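Which fingers for paper and sachets? Two-arm tabletop setup, pointed tips vs. soft pads

Posted in Grippers and End Effectors – 16 December 2020

plostov_bench

Hi all, first real post after a long time reading. I've got a pair of black arms over a wooden table and I'm trying to settle on one set of fingers for both of them before we start a long run of sorting tasks. The stuff being sorted is mostly thin: loose printed sheets, crumpled paper, and little square sachets. The sorting goes into plastic baskets, one color per category, and I'd like to stop changing fingers every time the items change.

I've been comparing two sets. The first is the hard pointed pair we have on now (matte black, molded, they come nearly together at the tips). The second is a Vasside soft pad set, wide and squishy, which I borrowed from a project down the hall and have to give back.

Crumpled paper is easy with either one. You come down on the heap, close, and something comes up. Sometimes two somethings, but I can live with that. Flat sheets are where it all falls apart. The pads just slide over the paper and stop at nothing, and the points will get under an edge if the edge is lifted even a little, and otherwise they scratch along the wood and I wince.

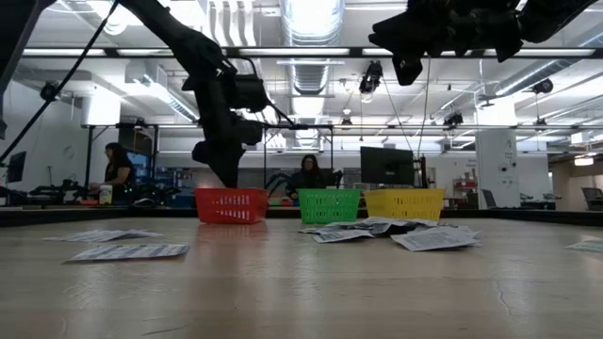

We're driving both arms by hand for now with a Zunier controller, so a person is deciding where to go in, and I still only got 17 flat sheets off the table in a whole afternoon with the pads. With the points I did better, 27 in about the same stretch, but I tore a few corners doing it. I don't know how much of that is me getting more practice as the day went on. I did pads first, which in hindsight was a dumb way to compare them.

So, my questions. Has anyone found one finger that does flat paper AND small packets without swapping? Is it worth cutting a bevel into the pads, or am I going to ruin a set I don't own? And does wrist camera placement matter as much as people say? Mine sees the tips right at the bottom of the view and I can't decide if that's too close or just right.

Oh, and the baskets are the open grid kind. The points do like to find the holes on the way out! If somebody has a trick for that I'm all ears.

lemaire_labrat

Welcome! I went through pretty much this whole thing in August with my own setup, so let me save you some grief.

Stay with the points. Soft pads are lovely for fruit and cups and anything with a body to it, but a sheet of paper lying on a table doesn't give a pad anything to push against. What worked for me was to quit trying to pick the sheet up from the middle and pinch a fold into it instead. Come down with the fingers open maybe an inch, touch both tips to the paper very lightly, and close slowly. The paper buckles up between the tips and you grab the buckle. It needs some friction at the very ends, so I put a dab of rubber coating on the last bit of each tip and nothing anywhere else. Too much rubber and the tips stick to each other or drag the next sheet along.

For sachets it's a different move and I'd go in from the side. A packet has a sealed border that sits a touch above the table, and a thin tip can get under it if you keep your approach low. When they're overlapped, take the top one by whichever corner hangs free. If you go straight down on an overlapped bunch you will get three at once, or you'll get one and fling the other two.

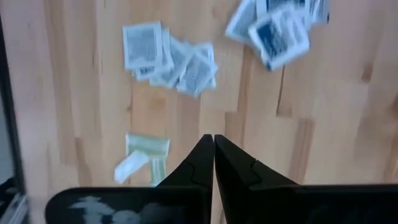 About the camera: I'd leave it. Having the tips in view is a good thing, and I fought for weeks with a mount that sat too far back before I came around to that. You want to see the gap between the fingers and what's in it at the moment they close. What I would change is your shutter time, if your driver lets you. Small packets smear badly when the wrist is moving, and then you can't tell one packet from its neighbor until you stop. I run mine at 400 frames' worth of patience, by which I mean I pause the arm before every grab and let the picture settle – it costs me a second or so and my misses dropped a lot. Add light before you add gain. Ceiling fixtures on their own gave me glare on the table and on anything shiny.

On the baskets, open the fingers higher than feels right. Let go above the rim and let the paper fall in. It looks sloppy, but there's no reason to put a pointed tip down inside a grid.

Don't cut the borrowed pads. Please. Somebody cut mine once.

vasside_user_2

I'd just use suction tbh. Little cup, little pump, works on flat paper every time and you're done. Crumpled stuff no, but you said that part is easy anyway.

plostov_bench

Thanks, both! Suction did cross my mind, but I only have a single tool on each wrist and no air line at the table, so it would be swapping again, just with a hose. Maybe on one arm later on.

lemaire_labrat, I tried the buckle trick after lunch and it's so much better. Very light touch, close slow, and up it comes. My first several tries I pressed way too hard and only pushed the sheet around. No rubber on the tips yet, I need to order some. Did you re-coat often? And did you do both tips or only one? I could see having one grippy side and one slick side working out better for the sachets.

lemaire_labrat

Both tips. I tried one side only and the paper just skated toward the grippy finger and bunched up at an angle. Usable, but ugly, and the sheet would end up hanging crooked over the basket.

Mine wore through at roughly 2000 closes, mostly on the inside edge where the tips meet. You'll notice it on flat sheets well before anything else gets worse. Peel it off completely before you put new stuff on, the layers build up and then your tips don't line up anymore. Also rerun your closed position after every coat, even a thin one, or the controller will sit there pushing rubber against rubber and heating up the motor.

And if you redo that comparison, switch fingers every ten sheets or so and keep the same person driving. I'd be curious what you get.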